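FOR IMMEDIATE RELEASE
09/03/2019

Flarncombe Repair Library opens its doors in Tulivthorpe, with 507 tools you can borrow

Hello from Tulivthorpe! My name is Frøydis Strömberg, I run the Flarncombe Repair Library, and I'm writing this release myself because we spent the publicity money on a band saw. We have been lending tools out of my garage since April, and now we have a proper home at 44 Jitpraphai Road, with heating and a sink and a door that locks on the first try.

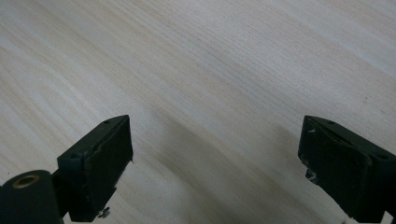
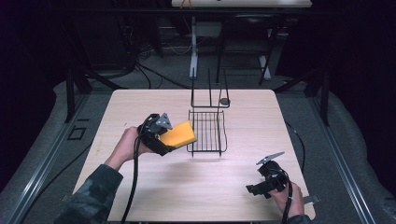

How much does it cost to join?
Membership is $2 a month, and that covers as many loans as you like. You can keep a tool for two weeks, and if no one else has asked for it you can renew by phone.

I should back up and explain what we are, for anyone who hasn't heard me go on about it at the farmers' market. A repair library works the way a book library does, only with sanders and clamps and a very heavy tile cutter. You come in, you tell us what you're trying to fix, and we find you something to fix it with. We opened with 507 tools in the catalog, most of them donated by people in town who were clearing out a basement or moving to a smaller place. Every one has been cleaned, tested and given a tag. (The tags took me most of the summer. I dream about tags.)

The part I'm most excited about is the bench room. A lot of our members live in apartments where you really can't saw a board in the kitchen, so now they can bring the board to us and do it here. Bench time is free for members and you can book it in two-hour slots, mornings or evenings. Bring your own glue and sandpaper — we sell both at the counter at cost if you forget.

We also have our first run of classes coming up, and they're taught by Randi Solberg, who fixed furniture for a living for most of her working life and has finally let me talk her into this. She'll cover wobbly chairs, stuck drawers, how to sharpen a chisel, and how to take an old finish off without wrecking what's underneath.

"People come to me with a chair and they've already decided it's garbage," Randi told me when we were putting the schedule together. "Nine times out of ten it's one loose joint. You take it apart, you scrape off the old glue, you put it back. Then you leave it alone overnight, and that's the hard bit, because everybody wants to sit on it."

Classes are small and they will fill up, so please call before you drive over. Members pay nothing and everyone else pays at the door. Kids over twelve are welcome with a grown-up, and yes, the grown-up has to stay!

A big thank-you goes to Canodent, the dental supply company next door, who owned the building before us and left us all of their shelving plus a huge steel cabinet with dozens of shallow drawers. It was made for dental instruments and it turns out to be perfect for drill bits. They also let us share their parking lot after five, so evening visitors can park right by the side entrance. During the day please use the street.

A few things we'd love to be given, if you happen to have them lying around: long bar clamps, a working shop vacuum, safety glasses in small sizes, and a decent ladder. We can't take gas-powered tools or anything with a frayed cord, and please don't leave things on the step overnight. Ring the bell or call ahead and I'll come and help you carry it in.

Opening day starts at ten in the morning and goes until the coffee runs out. Randi will be sharpening kitchen knives for free (wrap them in a towel, please), and you can sign up for a membership at the counter with any ID that has your address on it. Reporters and photographers are very welcome, and if you'd like a quiet half hour with me or Randi before the doors open, let me know and I'll put the kettle on early.

Press contact: Frøydis Strömberg, Flarncombe Repair Library, 44 Jitpraphai Road, Tulivthorpe. Ask for me at the counter.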